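Category: Community help > Warrant and court date lookup > Resolved tickets

Ticket: Lookup page still shows an active warrant after the court has cleared it
Product: Vameo public records lookup, Nidcombe district
Status: Closed
14 comments

Reported problem

A resident of Nidcombe was stopped while shopping and told that a warrant check had come back positive for a missed court date. The resident had been to court, had paperwork with the court stamp on it, and was let go after a phone call to the court office. The public lookup page still showed the warrant as active the next morning. The resident wants the entry removed and wants to know whether other people are affected.
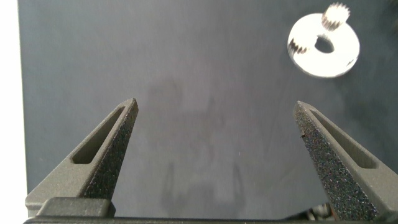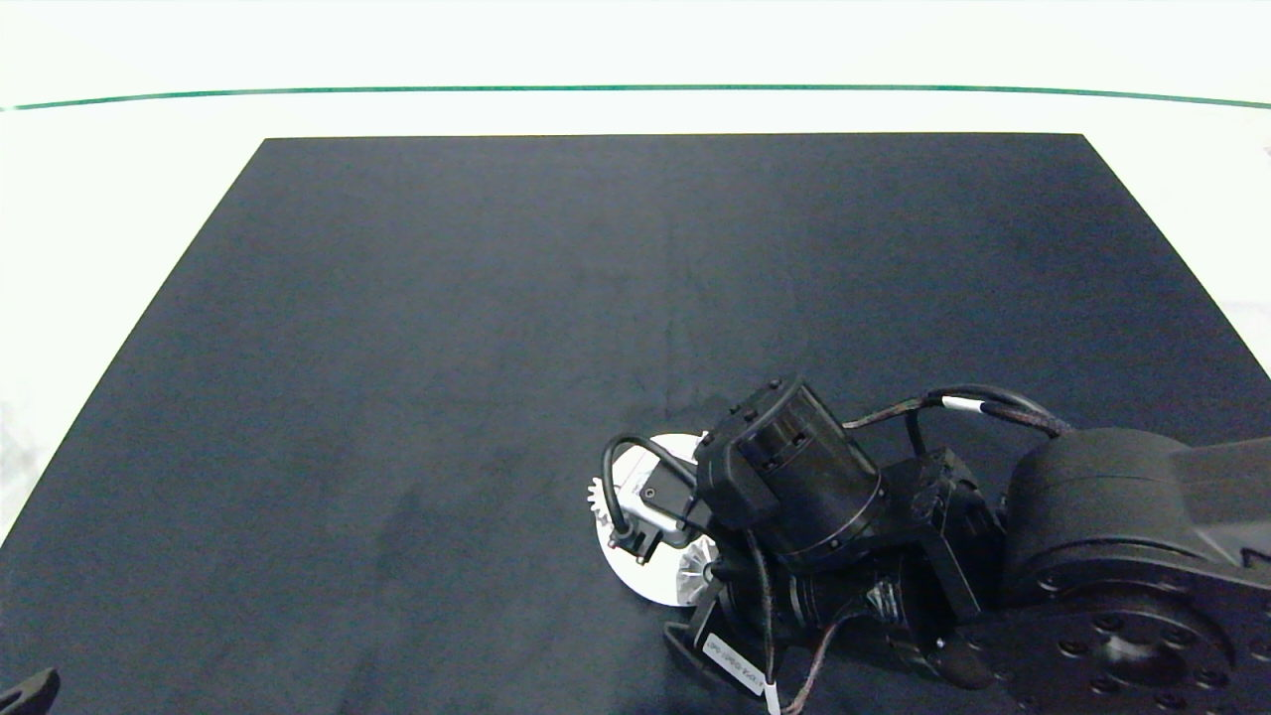 First checks

Searched the public page by name and by case number. Both searches returned the entry as active, reason "failure to appear". Searched the court's own diary through the staff login. The diary shows the hearing as attended and the warrant as withdrawn in February.

Cleared the page cache and searched again. No change. Tried a second browser and a phone. No change. The fault is in the data behind the page.

Asked the resident to send a copy of the stamped letter, with the home address covered. The case number on the letter matches the diary.

Advice given to the resident

Carry the stamped letter until this is fixed. If stopped again, ask the officer to ring the court office and read out the case number. We can't change what the police system shows and we said so in the reply. A complaint about the stop itself has to go to the police complaints desk, and we sent the form.

Update, 9.40 am

The nightly transfer from the court goes through Priritz, which turns the court's file into the layout Vameo reads. Asked Priritz for the transfer log for the night the warrant was withdrawn. They sent it within the hour.

The log says the transfer finished without errors. The court's file had 166 changed records in it. Vameo took in 117. The rest were skipped without a warning.

Update, 11.15 am

Compared the skipped records with the ones that went through. Every skipped record has a withdrawal code with a trailing space after it. The court office changed its entry screen in February and the new screen adds the space. Priritz passes it on as it stands. Vameo doesn't recognise the code, leaves the old status in place and moves to the next record.

That explains why new warrants were showing up correctly. Only withdrawals were going missing — the old status stayed up for anybody whose case was cleared after the screen changed.

Things tried that did not work

Running the transfer again by hand. Same records skipped.

Editing the resident's entry directly in Vameo. The edit held until the next transfer and then went back to active. Please don't use direct edits for this, they only hide the fault for a day.

Asking the court to type the codes without the space. The screen adds it on saving.

Fix

1. Priritz added a rule to strip spaces from both ends of the status code before the file is passed on.
2. Lookup page set to show "status being checked, contact the court office" for all failure to appear entries while the work was done.
3. Transfers from February onwards run again in date order. This took 4 hours.
4. Counts compared for each night. Records sent and records taken in now match.
5. Notice lifted from the lookup page.

The resident's entry now reads "withdrawn". Confirmed by name and by case number.

Police side

The police system takes its own copy from the same Priritz feed, through a Nomura link that we have no login for. Told the Nomura support desk about the trailing space and sent them the list of case numbers. They replied that the link had the same fault and that their copy has been rebuilt. We have not been able to check this ourselves. The court office has been asked to do a test search with the police records room.

Left to do

Vameo should raise a warning when it skips a record. Change request is in, with the limit set at 10 skipped records a night. I would prefer it set at one, and have put that in the request — a single wrong entry is enough to get a person stopped.

The court office is writing to everyone on the list. Letters will give the case number and the corrected status. Anyone who was stopped during this period and has not had a letter should open a new ticket and quote the case number only, no date of birth.

Closing this ticket. The warning request is being tracked separately.

Was this helpful? Yes 23 / No 2
Shares: 31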